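Black Counters Show Everything Except Dirt

Speckled black stone was sold to kitchen owners as forgiving, and in one respect it is. Crumbs and coffee grounds disappear into the pattern. Water film, grease and soap residue do not, and they stand out most under a low light.

For this article we kept three cleaners, from Jondent, Grisosley and Nowicki, beside one sink for 40 days. Each was used at the strength printed on its label, followed by a dry wipe. Jondent left the least haze. Grisosley needed a second pass on 17 days. Nowicki cut grease fastest and streaked worst.

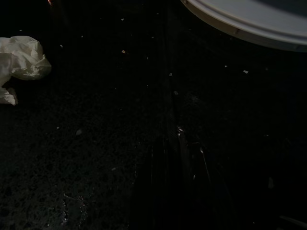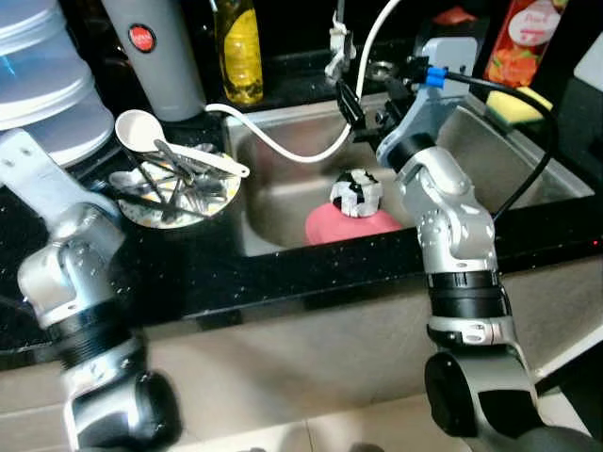 Dark counter with a crumpled tissue and the rim of a round white object (first); the steel sink with a yellow-and-green sponge on its rim (second).

Paper tissue is a poor finishing tool. It tears on any rough edge and sheds lint that is obvious on black. A flat-weave cloth, folded in quarters, gives a clean face for each pass. Work toward the sink and dry the strip along its rim last.

Sponges should be kept to the basin. The green side can dull a polished finish, and a wet sponge parked on the rim leaves a mineral ring within 20 hours in hard-water areas. The Arkari cloth we used was still lint-free after 9 washes.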